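Tralon Folding Mat, Dark Green
Item 2356

A square of matt green cloth for folding clothes on. We did think about making it more complicated, and the Mosterthorpe shop did ask for a logo, but it's a mat. You put it on the floor, you put the washing on it, and with luck the washing ends up smaller.

Plain green was picked so that dark clothes show up against it, pockets, seams and all. It suits people who have run out of table, or whose table has been taken over by post.

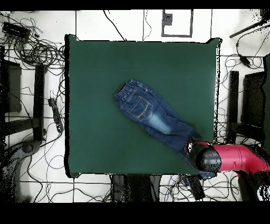
Jeans are the usual complaint. Lay them corner to corner, one leg on top of the other, and you get the longest line the mat has to offer. Long legs will still hang over the side. Fold the ankles up towards the waistband, then fold again, and the whole lot comes back on to the green. Elasticated waists bunch up whatever you do, so flatten them with your palm and move on with your life.

Corners may lift for the first few days out of the packet. Leave a heavy book on them overnight. We've had good results with cookery books nobody was using.

Wash at 30, by itself the first time. Do not iron. Do not tumble dry, however late it is.

Sold singly or in packs of 2. Spare mats are kept at the Vorthorpe counter, which shuts at 15 minutes to five and means it.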